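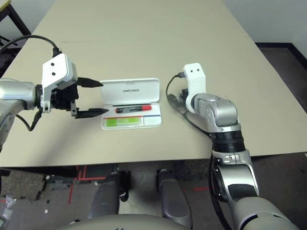
What Lives in a Pencil Case?
Naheed Rizvi and Su-bin Yeo

We started with the plain white case, which we both grew rather fond of (the red-capped marker and that lime-green eraser brighten it up no end!). Our question was what people at Noh keep and what they really ought to toss.

Then came the odds and ends, like a dark little packet with barcodes, white and ragged at both ends.

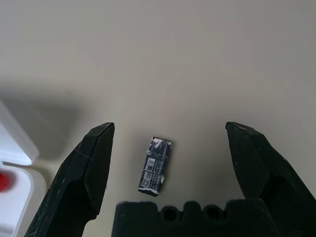

Sorting the Leftovers

Anything scuffed went to a maybe pile, and we argued over it happily until lunch.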